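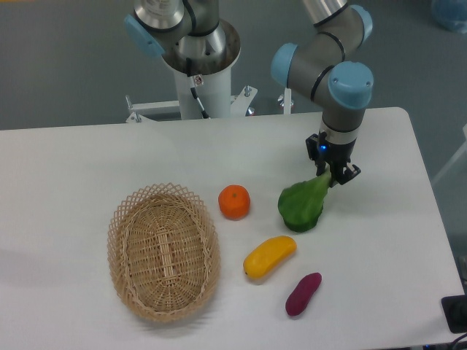 Right, storing veg with no larder. Moved to the new flat in December and the kitchen is tiny, fridge is the undercounter sort, and I'm chucking out food every week. Box from Brevura comes and by the time I've got to the bottom of it the greens are slime and the potatos have sprouted. Thinking of getting a wicker basket like the one with the orange and the purple sweet potato beside it, out on the side where I can see what needs eating. Would that work for most things or is it only for looks? What goes in the fridge, what doesn't. Kitchen is 15 degrees most of the day, colder at night, window faces north. No shed, no balcony, no cellar.

pelmet_and_co
Posts: 1767
20 February 2024

----

Re: storing veg with no larder
marrowfat

Basket is fine for some of it. Not the greens. Leafy stuff loses water the minute it's out in the open, basket or bowl makes no odds. Fridge, bag, damp tea towel round it.

Sweet potatoes out. Onions out. Squash out. Spuds out but in the DARK -- an open basket on the worktop will turn them green, seen it happen in days.

----

Re: storing veg with no larder
tinselbucket

what marrowfat said but dont put the onions in with the potatoes, they set each other off. Two containers. I use a paper sack for the spuds, folded over at the top, shoved behind the bin.

Also get your bananas away from everything.

----

Re: storing veg with no larder
Babatunde Okoro

Disagree a bit on the damp tea towel. Too wet and you've made a compost heap. Wash, spin or shake really dry, then a DRY bit of kitchen roll in the bag with them. Change it when it goes soggy. I had a stall on Palermont market for years and the amount of spinach people killed by being kind to it.

Bok choy and the like, don't wash till you want it. Leave it whole. Comes apart at the base and every cut edge goes brown.

Oranges: out if you're eating them this week, fridge if not. They last far longer in the cold. People get funny about it because they look nice in a bowl.

----

Re: storing veg with no larder
marrowfat

Cold oranges taste of nothing though.

----

Re: storing veg with no larder
Babatunde Okoro

So take one out the night before.

----

Re: storing veg with no larder
hob_left

Been through all this when we lived over the shop in Neves. No fridge worth the name at all, just a thing with an icebox that froze the lettuce. Had a basket very much that shape, oval and low.
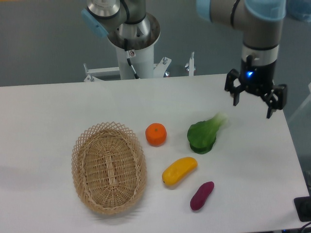

Wicker basket with a lattice rim, play food next to it.

Good points: air gets through the sides, so no puddle under things. You see what you've got. Bad points: bits. Onion skin goes down between the strips and never comes out, soil as well. Line it with a sheet of newspaper and swap the paper when you swap the veg. Don't line it with plastic, you lose the whole point of it.

And keep it shallow. Deep basket = forgotten thing at the bottom. You know the smell.

----

Re: storing veg with no larder
pelmet_and_co

This is great thank you. So far then:

out -- sweet potatoes, onions, squash, this week's oranges
out but dark -- spuds
fridge -- greens, carrots?

Carrots nobody's said. And what about courgettes, the box had yellow ones last time and they went soft at one end before I'd got to them.

----

Re: storing veg with no larder
tinselbucket

carrots fridge, tops OFF. the tops drink the carrot. If they've gone bendy stand them in cold water for a bit, come back lovely

----

Re: storing veg with no larder
marrowfat

Courgettes are a pain. Hate being too cold, hate being too warm. Your kitchen sounds near enough right for a couple of days, after that I'd say the top shelf of the fridge, or the door if there's room. Don't wash them first. If one's got a soft end cut the end off, and cook the rest that day.

Tomatoes never in the fridge, I will die on this hill.

----

Re: storing veg with no larder
gravyboat71

Tomatoes are fine in the fridge once they're ripe. The rule's about UNripe ones. A dead ripe tomato on the side in summer is a fruit fly hotel by teatime. Let it warm up before you eat it, done.

----

Re: storing veg with no larder
marrowfat

Texture goes. Mealy.

----

Re: storing veg with no larder
gravyboat71

Not in a day or two it doesn't. Anyway it's February, they taste of wet cardboard wherever you put them.

----

Re: storing veg with no larder
hob_left

Can we not do tomatoes again, there's a whole thread.

Going back to the box problem. I don't think it's storage so much, I think it's the ordering. We had the large Brevura for a year, two of us, and it was far too much. Every box had a cabbage and neither of us would say we didn't want the cabbage. By the end there was a sort of queue of cabbages. We dropped to the small one and filled in from Savetti on the corner, bits and pieces, loose onions, whatever fruit was decent. 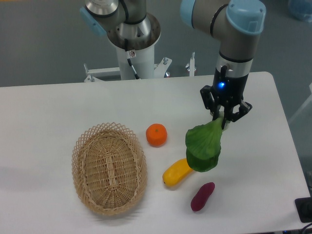
Waste went right down after that, and the shopping cost less even with Savetti being a bit pricey for what it is. You can usually skip a week too if you tell them in time. It's buried in the account bit, under deliveries I think, or was.

Not saying ditch it. Just look at what you're throwing out every week and if it's always the same thing, stop having it come.

----

Re: storing veg with no larder
pelmet_and_co

It's kale. It's always the kale.

----

Re: storing veg with no larder
Babatunde Okoro

Kale is easy. Strip it off the stalks the day it comes, blanch it, squeeze it out hard, freeze it in lumps. Fist-sized lumps. Drop one in soup. If the freezer's tiny press them flat in a bag instead, they stack like books.

Works for chard and spinach as well. Doesn't work for lettuce before somebody tries it.

----

Re: storing veg with no larder
tinselbucket

or crisps! kale crisps. oil, salt, low oven, watch them like a hawk -- mine go from green to black while I'm looking for the oven gloves

----

Re: storing veg with no larder
gravyboat71

You don't need to blanch it if you're eating it inside the month. Freeze raw, crunch the bag up with your hands, straight in the pan. Life's too short for ice baths.

----

Re: storing veg with no larder
Babatunde Okoro

Goes bitter.

----

Re: storing veg with no larder
gravyboat71

It's kale. It started bitter.

----

Re: storing veg with no larder
marrowfat
Posts: 1715

Seeing as we've got all sorts of advice flying about, what I do on box day, in order. Small kitchen here as well.

1. Empty the lot out on the table before putting anything away. Everything, including what's left from last week. Squashed or split things to one side, they're tonight's tea.

2. Greens next as they go first. Outer leaves off if they're tatty, bag, bottom drawer. Basket stays out on the table with nothing in it till the leafy stuff is sorted, otherwise I just tip it all in and walk off.

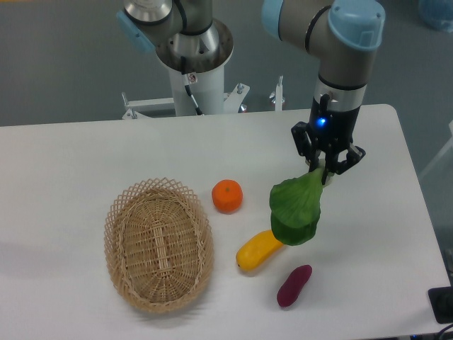 3. Roots. Tops off the carrots and beetroot, brush the mud off dry, don't wash. Mud's good for them. Parsnips same.

4. Basket now. Old stuff on top, new stuff underneath. Sweet potatoes, onions, a squash if there is one, oranges on the top where they won't get squashed. Spuds in their bag in the cupboard.

5. Write what's in the fridge on the back of the envelope the council tax came in, stick it on the door. Cross off as you go.

Takes me no time at all now. First few goes were a faff.

----

Re: storing veg with no larder
hob_left

Wouldn't have squash in the basket with everything else, mine always had one mouldy patch where it sat against something. On the windowsill on its own. Otherwise yes.

Sweet potatoes are worth a squeeze every few days as well, they go from the pointy end and one bad one will take its neighbour with it.

----

Re: storing veg with no larder
pelmet_and_co

OK I've done a version of this tonight with what was left. Found a swede I had no memory of. Onions in the basket (borrowed my sister's, round one, bit deep but it'll do), spuds in a paper bag under the sink, is under the sink alright? Bit damp under there.

Have put the box down to small from the next delivery. You can swap 2 things as well which I never knew, so kale is out and leeks are in.

----

Re: storing veg with no larder
tinselbucket

not under the sink if its damp, they'll rot. bottom of the wardrobe?? I'm serious, my nan did

----

Re: storing veg with no larder
gravyboat71

Bottom of the wardrobe is good. Or the hall cupboard if there's no boiler in it. Leeks in the fridge, wrapped, or the butter will taste of leek till Easter.

----

Re: storing veg with no larder
pelmet_and_co

Hall cupboard it is. Boiler's in the bathroom. Will report back on the swede.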